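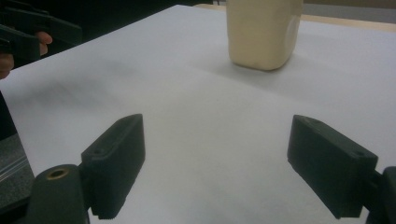

The refill trial at Clernon has now run long enough for us to say what it has and hasn't shown, and the short version is that we are less sure of the case for refilling than we were when we applied for the money. The proposal promised that a workshop our size could stop buying cleaning liquid in single bottles, decant from bulk, and come out ahead on cost, on waste and on storage. Waste is down. The other two claims are in trouble. Part of the difficulty is the containers themselves. A plain cream-colored plastic one, standing by itself on a white table, looks like a simple enough thing to put into service, and that is how we wrote about it in the application. Put a shelf of them in front of people with wet hands at the end of a shift and the simplicity goes away fairly quickly.

This report covers the period up to the end of February. It follows the headings in your template, except that we have folded "Learning" into each section, where it makes more sense.

Spending

We have spent $3,113 of the grant so far. The largest share went on containers from Vaveo, followed by the pump and drip tray for the store room, shelving, and the labels. Nine hundred dollars was set aside for replacement containers in the second half of the project, and we have not touched it. I would rather keep it that way for now. The first proposal assumed that most of the containers would last the full trial, and although the losses so far have been small, we don't yet have the months behind us to say whether that assumption was any good.

One item went over budget. The printed labels we ordered first came off in the wash, so we paid for a second set with a stronger backing. The supplier described the first set as suitable for washing by hand. Ours went through the same hot rinse as everything else in the building, and we should have asked before ordering.

Containers in use

Eighty containers were ordered and all of them were delivered, in two batches. The second batch arrived with caps that do not fit the first, a fact that took us longer to notice than it should have. Vaveo says both caps are the same size. They may be, on paper. In the store room, one kind turns past the stop and weeps at the neck if the container is laid on its side, and people do lay them on their sides, whatever the notice says. We have split the two batches between the two floors and told staff not to mix them. This has worked upstairs and less well downstairs, where everything ends up in the same sink.

Fourteen containers are out of service. Most have split at the base or have a cap we cannot match, and a few are simply missing. I don't regard that as an alarming number, but the application said we expected to lose none in the first phase, and that was careless drafting on our part.

The pale color was chosen so that the level of the liquid would show through the wall. It does in good daylight. In the store room it mostly doesn't, and people have gone back to lifting a container and guessing by the weight. A clearer plastic would solve this. Vaveo's clear version costs more and has a thinner wall, and given the splits we have already had, I am not in a hurry to buy it.

Filling

The bulk drum from Mtshali sits by the back door of the store room with the pump on top. Filling is supposed to happen first thing in the morning, before the benches are in use. For the first weeks it did. By the middle of the period it had slipped to whenever somebody ran out, and that means a half-full container, a rushed fill and liquid on the floor. The drip tray catches some of it. We have moved the filling to 4 p.m., when the floor is due to be mopped anyway, and this seems to suit people better. I say "seems" because we changed the time only recently and new arrangements here always go well at first.

The pump itself is adequate. It delivers slightly more per stroke than the marking on the handle claims, so anyone counting strokes overfills. The advice now is to stop at the shoulder of the container and ignore the handle.

Cost

The application gave a figure for savings over the year. I do not think we should repeat it. It compared the bulk price with the shelf price of single bottles and left out the labor of filling, rinsing and relabeling. Once those hours are counted, the saving per container is small, and in the weeks when we had to redo the labels there was none. It may recover over the next period, when there should be no setup work. It may also turn out that this only pays at a larger site. Cosstead, which has looked at doing the same, asked us for our numbers, and we sent them the version with labor included.

Waste

This is the part that has gone as planned. The outgoing bin for single-use bottles used to be emptied every week and now goes two or three weeks between collections. I would add one caution. Some staff still bring in their own bottles of the product they prefer, and those leave in the general trash, where we aren't measuring them. The reduction is real but I suspect it is a little smaller than the bin suggests.

What staff think

We asked at two team meetings and left a sheet by the drum. Opinion is divided along the lines you would expect: those who do the filling like it least. The most common complaint was about handling. The containers have rounded edges and no texture on the sides, and they slip when full. The most common compliment was that the store room is tidier, although the new shelving deserves as much credit for that as the containers do.

Next period

We will keep the current containers going and buy no more until we know how the ones in use are holding up. We will ask Vaveo for matching caps at their expense. So far they have offered a discount, and we have declined it. Labor will be logged against filling from the start of the next period, on one sheet instead of two. If the cost figures have not improved by the next report, we will ask your permission to end the trial at the upper floor only and return what is left of the replacement money.

A table of invoices is attached separately, along with the staff sheet as written.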